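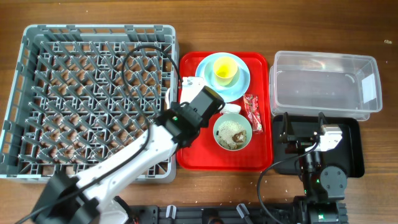
zharuna
Bimanual table clearing, teleop collection, question about consistency between operators. We are collecting leader-follower demonstrations on a two-arm bench. The task is sorting a used meal tray: dishes go to the gray rack on the left, the wrapper and crumpled paper go to one of the containers on the right, food scraps go to the other. The start state is the red tray with the cup on its saucer, the rice bowl below it, the paper between them and the wrapper near the right edge. Left arm starts with the gripper by the saucer, right arm starts over the black tray. We have 1147 episodes from two operators. A policy trained on either operator alone does acceptably on the cup. A policy trained on both hesitates over the saucer, closes halfway, opens, and sometimes times out. Has anyone dealt with this without throwing out half the data?

feltwood_lab
What differs between the operators? If one lifts the cup first and the other lifts cup and saucer together, you have two modes and the policy is sitting between them.

zharuna
Cup first in both cases. The written protocol says so. The difference is the approach. Operator A comes in low from the rack side and pinches the near wall of the cup. Operator B goes above it, rotates the wrist and puts one finger inside the cup. Both work fine under teleop.

feltwood_lab
Then that's your two modes. Pick one grasp and write it into the protocol.

gimeck
Disagree with picking one. A policy class that handles multimodal actions should be able to represent both grasps. If it averages them, look at the policy before you blame the operators. What is the action chunk length, and are you re-planning every step?

zharuna
Chunk of 100, temporal ensembling on.

gimeck
There it is. Ensembling averages overlapping chunks. If one chunk says pinch and the next one says go over the top, you execute something in the middle. Turn it off, run the chunk open loop for the first 36 steps, then re-plan.

feltwood_lab
That hides the symptom. On a small yellow cup with a narrow gripper you want one grasp, because your wrist view is different in each case. From the side the wrist camera gets the cup wall. From above it gets the inside of the cup. You are asking the network to learn two visual servoing problems with half the data each.

gimeck
It has 1147 episodes. That is not a data-starved cup grasp.

feltwood_lab
1147 episodes of the whole task. How many subtasks per episode?

Abhishek Kanaujia
I ran operator training for a similar bench at Fandodska, so a few notes from the collection side.

The operators will tell you they follow the protocol, and they do, as far as it is written. Ours said "pick up the cup." It did not say which side, how high to lift before moving sideways, or what the idle arm should do. The idle arm was our worst problem. One person parked it, another kept it hovering near the work because their hand was resting on the leader. The policy learned to treat the second arm's position as a signal for which subtask came next.

Check your right arm during the cup phase. If its pose separates the operators, you have a leak that no ensembling setting will fix.

zharuna
Plotted it. Operator A holds the right arm still over the black tray. Operator B drifts it toward the wrapper while the left arm is still on the cup. The joint angles separate the two almost perfectly. I had not looked at that at all.

gimeck
OK, that is a real confound. I would still turn off ensembling.

sandoval_r
How are you handling the rice? We gave up on scraping by teleop. There is no force feedback on our leader arms, so people either skim over the top or press the bowl into the table and trip the current limit on the shoulder.

zharuna
Badly. The left arm holds the bowl by the rim, the right arm tips it from the far side. Grains go on the table. You can see some between the tray and the rail in the picture. We don't reject an episode for that, only if the brown piece misses the container.

sandoval_r
Do you sweep the table between episodes?

zharuna
Between sessions.

sandoval_r
Then the amount of spilled rice in view goes up with episode number, and if one operator takes the first half of a session you have handed the network another label. Either wipe it every reset or scatter some on purpose.

feltwood_lab
Scatter it on purpose. A policy that has only ever seen a wiped table will do odd things after its own first spill.

Abhishek Kanaujia
Agree with scattering, but have the operators swap every few episodes as well. It costs time. It also stops fatigue from lining up with one part of the dataset. Our people got visibly sloppy at the end of a long block, mostly in how hard they squeezed.

quillpin
Has anyone tried kinesthetic teaching for the cup and saucer? Put the arm in gravity compensation, move it by hand, record, replay. I get much cleaner grasps that way than with a leader arm.

gimeck
One arm, sure. With two arms you need a hand on each, and then your own forearms are in every camera view. You have to replay everything on the robot to get clean images, and the replay drifts as soon as an object is a little off its starting position.

quillpin
I replay with the objects put back on tape marks. Drift is small.

gimeck
Small for a cup. Try it with a crumpled piece of paper that is never the same shape twice.

quillpin
Fair. I only do rigid objects.

feltwood_lab
One more for the OP. Clear plastic container on that bench. Does the policy find it reliably?

zharuna
It stays in the same place, so it probably learned the location. When I moved it toward the edge of the table in a test, the arm released the wrapper where the container used to be. We will vary the position in the next batch.

sandoval_r
Vary the rack too, within reach. Same issue, you just haven't seen it yet.

zharuna
Update. Three changes, tested one at a time:

1. Ensembling off, open loop for 36 steps. The half-closing stopped. Saucer hesitation still there, shorter.
2. Masked the right arm's joint state during the cup phase. Hesitation mostly gone. Masking by phase needs labels, so this was only a diagnostic.
3. Recollected a small set with the right arm parked and the side pinch only, fine-tuned on that with the full set mixed in. Best result so far, and no masking.

Target for the next round is 2000 episodes, side pinch, idle arm parked, operators swapping, table wiped or scattered by a coin toss at reset. The protocol is now two pages and Operator B dislikes it.

gimeck
Keep the old top-down grasps in a separate split. You will want them when a cup ends up against the rack wall and the side pinch can't reach.

feltwood_lab
You can collect those as recoveries when it happens. I would not pretrain on them.

gimeck
We are going to keep disagreeing on this one.

zharuna
Keeping the split. Storage is cheap. Will post success rates per subtask when the next batch is trained, probably February.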